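About Zundell

Zundell is a language school for adults. We teach evening and weekend classes in Finnish, Swedish and English, and we run a small translation desk for people who need letters, certificates and forms put into another language. We are on the second floor of the Räsänen Building, above the pharmacy. The entrance is on the side street, and the elevator is to the left of the mailboxes.

How we started

The school was opened by Jayanthi Nambiar, who had taught night classes at a community college and kept meeting students who had to drop out when their shifts changed. Her first group met on Saturday mornings in a borrowed meeting room. Most of those students worked in hospitals and kitchens, and they wanted to learn how to talk to a landlord, a bank or a child's teacher. The lessons were built around those conversations, and they still are.

Sivaprasad Gounder joined the following year to set up the translation desk. He now runs the office as well and writes the class schedule each term. If you call with a question about dates or payment, he is usually the one who picks up.

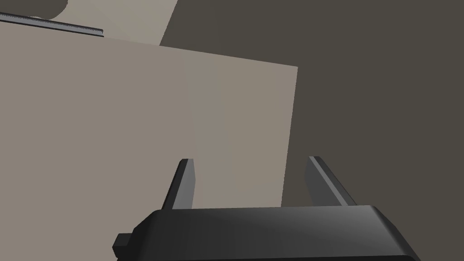
Open gripper fingers, computer rendering

What we teach

Every course runs for one term and meets twice a week, either from 6:00 to 7:30 in the evening or on Saturday in one longer session with a break. Beginners start in September or January. Students who already know some of the language can join at other times if there is a seat at their level.

Before you sign up, we ask you to come in for a short placement talk. It is free and there is nothing to prepare. A teacher speaks with you, gives you a page to read and suggests a group. People sometimes feel after a week or two that they are in the wrong one, and we move them if there is room.

We use the Plustamo course books for Finnish and Swedish. For English we use our own printed packets, which are included in the fee. Last school year we taught 412 students, and 94 of them came back for a second course.

Our teachers all have classroom experience with adults. Several learned the language they teach as grown-ups themselves and know where the hard parts are. Lessons are mostly talking. There is homework, but it is kept short enough to do on a bus ride or a lunch break.

The lending library

Next to the office we keep a library of more than 1000 books, most of them given to us by former students. There are easy readers, novels, cookbooks, a shelf of children's books and a good number of old dictionaries. Students can take out two at a time for the length of the term. Please bring them back before the last week of classes so the next group can use them.

The room is open for quiet study on weekday afternoons. There is a kettle, and you are welcome to bring your own lunch. We ask that phone calls be taken in the hallway.

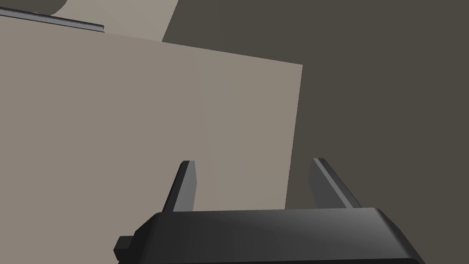

Can I switch from the evening class to the Saturday class partway through a term?
Students may switch once per term, as long as the other group is at the same level and has an open seat. Ask at the office at least one week ahead.

Fees and help with costs

Fees are listed on the schedule page and can be paid all at once or in three parts. A deposit of $200 holds your place and counts toward the total. If you cancel before the first lesson, the deposit is returned in full.

The Wumudine Fund pays part of the fee for students who are out of work or caring for a family member full time. The form is one page long and is kept at the front desk. Applications are read before each term begins, and you will hear from us by mail either way.

Translation desk

The desk handles birth and marriage certificates, school records, rental contracts and ordinary letters. Bring the original and a copy – we keep only the copy. Short documents are usually ready within a week. Longer ones are priced after we have seen them, and we will give you the price in writing before any work begins.

Visiting us

The office is open on weekdays from noon until 8:00 p.m. and on Saturday from 9:00 a.m. until 1:00 p.m. Street parking is free after 6:00 p.m., and there is a bike rack in the courtyard. The side door locks when the last evening class begins, so please ring the bell marked Zundell if you arrive late.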